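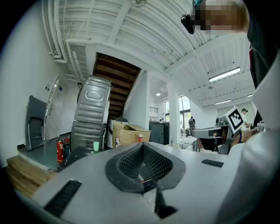 *Dark beaded bracelet, worn on the wrist.*

## Do beaded bracelets on elastic cord really need restringing every year?

A seller at a craft fair told me the elastic in my bracelet "dies" after 12 months and offered to restring it for $18. The bracelet cost me $47. It feels fine and the beads sit tight. Is this a real thing or a way to get me back to the booth? I wear it daily, including for dishes.

Posted January 13, 2025

---

**Hervé Ferrand** (accepted, 241 votes)

I'd keep the $18. Elastic does wear out, but I've never seen a cord check a calendar. I have one I strung years ago that's still going and another that snapped in a couple of months, same spool.

Check it yourself:

- Pull gently until you see cord between the beads. Fuzzy or whitish cord is on its way out.
- Let go. If gaps stay, it has lost its stretch.
- Look at the knot. Most of mine failed there, or at a bead with a rough hole.

Take it off for dishes. And roll it over your hand, don't yank it.

If you do restring, use two strands of thin cord and a surgeon's knot. I'm not convinced the glue does much, though people swear by it.

---

**Drernum** (18 votes)

Mine broke in a parking lot and I lost half the beads so I'd just pay. Yearly sounds right to me.

> *Comment:* One bracelet breaking doesn't make it yearly. How old was it?

> *Comment:* no idea, it was a gift

---

**Nusia** (3 votes)

use fishing line

> *Comment:* Fishing line doesn't stretch. You'd need a clasp.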